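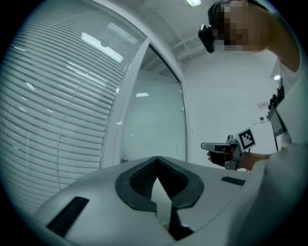

White short-sleeved shirt, dark strap over the head

Getting gray marks out of white cotton shirts
Posted Tuesday, September 22, 2020

I have 4 white short-sleeved shirts that I wear for work, all the same kind from Nestau. After one summer they have a gray line inside the collar and a dull patch on the shoulder where a strap sits. I wash them warm with regular liquid detergent and hang them in the bathroom. Chlorine bleach made the collar of the oldest one yellow, so I don't want to use it again. The label says cotton with a little polyester. Is there anything that works on this, or do I just buy new ones every August?

bruritz_laundry
The yellow is probably from bleach on sweat and deodorant residue. It does that, and on polyester blends it can be worse. Stop using it on these.

Use oxygen bleach, the powder kind. Dissolve it in hot water first, as hot as the label allows, then put the shirts in and leave them for three hours or overnight. Before that, rub plain dish soap into the collar line and the shoulder with an old toothbrush. The line is mostly skin oil and regular detergent doesn't do much to it once it has set. Wash as normal afterward and look at the collar before you dry it. If the mark is still there, soak it again – heat from a dryer makes it harder to get out.

Also check how much detergent you use. Too much leaves a film that holds dirt, and whites go gray all over. I cut mine in half and the towels got better too.

Don't mix the oxygen powder with the chlorine bleach or with vinegar.

ernen200
buy gray shirts. I did

Cáceres_Mike_no_more
I agree with the first answer about the soak, but it did nothing for my oldest shirt, which had been through the dryer for years. On the newer ones it took two rounds. The strap mark was slower than the collar. If yours is dark and a bit shiny, the fabric may be worn there and washing won't fix that.

Hanging them outside in the sun helps some with yellow. Mine were on the line most of a weekend, still damp when I put them out.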